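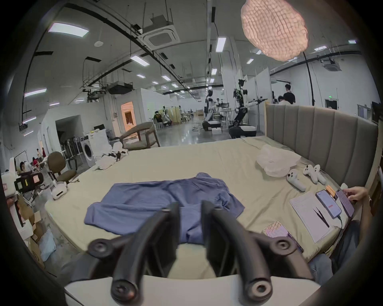 Ticket 548
Project: Parnora hand grippers, shared workshop build
Opened by: Cadi Watkins
Opened: 24 Feb 2022
Status: closed

Problem
The left gripper reports its fingers as open when they are holding cloth. It happens on shirts and not on anything stiff. I squeeze, the fingers close on the hem, I can feel them grip, and the number on the log screen goes down and then jumps back up to fully open. When I let go it reads correctly again. The right gripper has never done it.

Both are on the same firmware (Niltis build 5) and were printed from the same files. The left one was put together first and has had its fingers off twice.

What I tried before opening this
Restarted the logger. Swapped the USB cables between left and right. The fault stayed with the left one. Ran the zero routine with the fingers fully open, then again fully closed. It reads 82 mm open, same as the right.

Reply from Oduor Gachanja
Does it jump if you close the fingers on nothing? Also if you close them on something thick, a rolled towel for example, and hold it there. I would like to know if it goes by position or by how hard you squeeze.

Reply from Cadi Watkins
On nothing: no jump. On a towel: no jump for a light squeeze, jumps for a hard one. On the shirt hem it jumps nearly every time, but I do squeeze harder on a hem or it slides out.

Reply from Oduor Gachanja
Force, then. My guess is the sensor magnet on the finger shaft. If the shaft can tip under load, the magnet moves away from the sensor board and the reading drops out. The Niltis code treats a lost reading as open. That is a bad default and I have put it on my list, but it is a separate fix. Please check the screws at the base of the fingers first. If one is loose you should feel it by rocking the finger up and down, across the direction it closes.

Reply from Cadi Watkins
Checked. There is some rock in the outer finger on the left gripper. I tightened the joint screw a quarter turn, which took out most of the rock, but then the finger was slow to spring back open. Backed it off again. Jumping is the same as before.

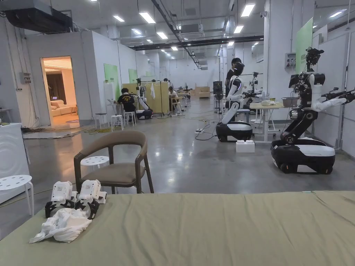
Reply from Jadwiga Tomaszewski
I had the left housing open this afternoon with the right one next to it to compare. The bearing spacer is missing on the outer finger of the left gripper. On the right there is a thin washer between the bearing and the printed wall. On the left the shaft sits straight against the plastic, and the plastic has worn. So when you tighten the screw it clamps the finger, and when you loosen it the shaft tips. You can't adjust your way out of that.

The spacers are in the Kashindye drawer, small bag, M4. I fitted one. I did not replace the worn housing half. With the washer in, the wear does not touch anything.

The magnet was also sitting a little crooked in its pocket. I pushed it flat and put a drop of glue on it. Leave it overnight before you use it.

Reply from Cadi Watkins
Used it this morning. Zeroed it first, since the open reading had moved a bit after the new washer. Picked up the blue shirt by the hem, by one sleeve and by the collar, squeezing as hard as I could. No jumps. Finger springs back normally. The towel is fine too.

One thing left over: the cable rubs on the lower edge of the housing when I turn my wrist in. Not a fault yet. I will open another ticket if it starts to fray.

Reply from Oduor Gachanja
Good. On the firmware side, a lost reading now holds the last good value and writes a warning to the log. It will be in the next build. Please update both grippers together when it comes out so the logs match.

Reply from Jadwiga Tomaszewski
Added the washer to the assembly sheet as step 4. It was on the parts list but not in the steps, which is probably how it got left out. Anyone who built from the July sheet should check theirs.

Closed by Cadi Watkins
Cause: missing spacer on outer finger shaft, left gripper. Fixed with part from stock.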